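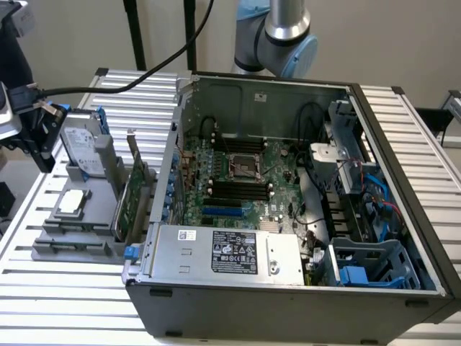
# Inside the old towers: a bench gallery

Welcome to the April page! If you've been here before you'll know the routine: we open up desktop computers that have come to the end of their working lives, take out everything that can be taken out, and sort it so the good bits go round again. If you're new, hello, and I'm sorry in advance for how excited I get over plastic clips.

This batch came to us from Bellis, the stationery wholesaler, who were clearing two floors of office machines. There were 46 towers in the delivery, nearly all of them the same sort of big grey business machine, and I couldn't have been happier. When you get a run of similar cases you really learn them. By the eighth or ninth your hands know where the latches are before you've looked.

There's only the one picture this month, so I've written rather more than my usual line or two underneath. Make a cup of tea!

## The tower on the bench

A Dell board with the lid off and the processor socket empty - this is my favourite stage of the whole job. Side panel away, case lying down, and you can finally see how the thing was thought out.

**The socket.** Look at the middle of the green board and you'll find the bare socket, with its metal frame and its little lever. I love a socket with nothing in it. Please be gentle if you ever do this at home, as whatever contacts there are in a socket, they don't forgive a dropped screwdriver. We put a cover over ours as soon as we can, and boards with a clean socket go in the "worth testing" crate.

**Two banks of memory slots.** One above the socket and one below, all empty. Anyone who has only ever seen the inside of a cheap home computer tends to say "ooh" at this point. Memory is the easiest thing to pass on, so it always comes out early and goes into anti-static bags, sorted by type. Elis Nicholas does our bagging and has the neatest handwriting of anyone in the workshop, so the labels are a pleasure to read.

**All that blue!** The retention clips for the expansion cards, the latch at the end of the power supply, the tabs down by the drive carriers. On lots of office machines a bright colour marks the parts you're meant to press, pull or slide, and once you've spotted that you can get a surprisingly long way before you reach for a tool. I wish more things were made like it. My washing machine certainly wasn't.

**The power supply.** The big silver box lying across the near end, with the black label on top. We never open these, full stop. They can hold a nasty charge long after they've been unplugged, and there's nothing in there we need. They come out whole, get tested on the load tester, and then it's either the shelf or the metals skip. Do read the label before you put one on a shelf, though! I once stacked a whole row by size and had to do it all again by wattage.

**Cables.** Blue SATA leads down the right-hand side, and a thin red wire keeping them company. Good data cables are always wanted, so we coil them loosely and hang them on pegs. Ribbon ties are banned after an unhappy afternoon with a pair of scissors.

**The parts tray.** On the left is the grey moulded tray with its slots and pockets, and standing up at the back of it a 3.5-inch Seagate hard drive. I can't tell you how much I like a tray with a place for everything. Before we had trays we used ice cream tubs, and I spent half my life looking for the tub with the screws in.

## A word on drives

People always ask, so: every hard drive is logged by serial number and wiped before it goes anywhere. Any that fail the wipe are shredded. Donors get a sheet listing what happened to each one, and you're welcome to ask for yours at any time.

## Where it all goes

- Working memory and cables go to the Himmont repair café, who get through them at an amazing rate.
- Tested power supplies are kept for our own rebuilds. We've 8 spare on the shelf at the moment and could do with more.
- Cases in decent shape go to Brevota, the college workshop, for first-year students to practise on.
- Bare steel and boards past saving go to the recycler once the skip is full.

Stripping a tower takes a beginner 90 minutes, if we stop to talk about everything, and we do stop to talk about everything. It's such a good way to lose a morning.

If you'd like a go, the Vestness unit is open from ten. Wear closed shoes, tie your hair back and leave the woolly jumper in the car. We've got wrist straps, screwdrivers and biscuits, and there's a stack of Bellis machines by the door waiting for somebody to take their lids off.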